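Stenwood District > Public Meetings > Automation Advisory Board > Minutes

MINUTES OF THE REGULAR MEETING
November - Stenwood Hall, Room 7

The meeting was called to order at 4:15 p.m. A quorum was present. The minutes of the previous meeting were approved as circulated.

1. Report on the visit to Pluleck
Members attended the open day at the Pluleck workshop. The host reported around 200 visitors. The board's group was shown the two-arm table station, where the task for the afternoon was handling a drink bottle and a cup. Members were told that each arm carries the same type of two-finger gripper. 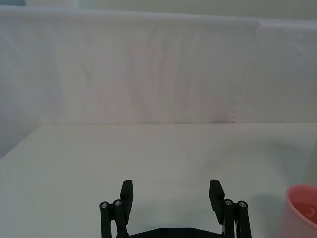
2. Discussion of the demonstration
The board noted that the task is a two-handed one in ordinary use, and asked how the work is divided between the arms. The host replied that one arm handles the bottle and the other is kept free for the cup if needed. The bottle is tipped toward the cup with its cap already off.

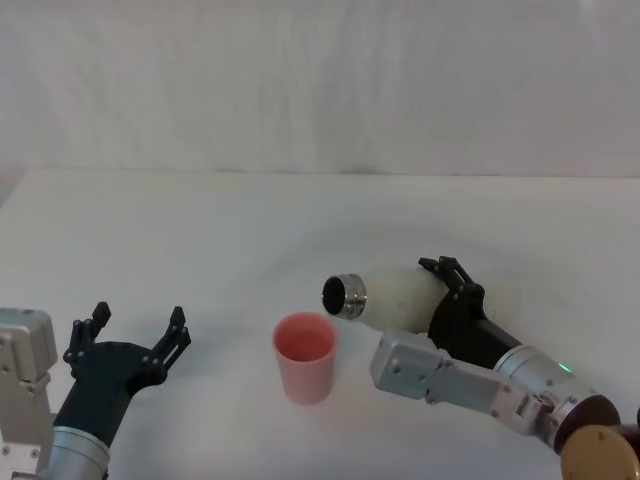

Members asked whether removing the cap could be added to the task. The host said that this was planned, but gave no date. A member asked about spills - the host stated that trials with water are run separately and that a record is kept of each.

It was further noted that the bottle used is an everyday insulated one with visible wear on its white surface. The board considered this suitable for a public showing.

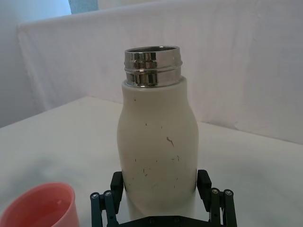 The board then took up the proposal from Geltari to hold a similar showing at Stenwood Hall. The fee would be $400, with groups limited to 24 persons. Moved and seconded to accept, subject to a review of floor space. Motion carried.

3. Other business
The letter from Stamatopoulos on parking was received and placed on file.

The meeting was adjourned at 5:30 p.m.

Contact the Board Office | © Stenwood District | Back to top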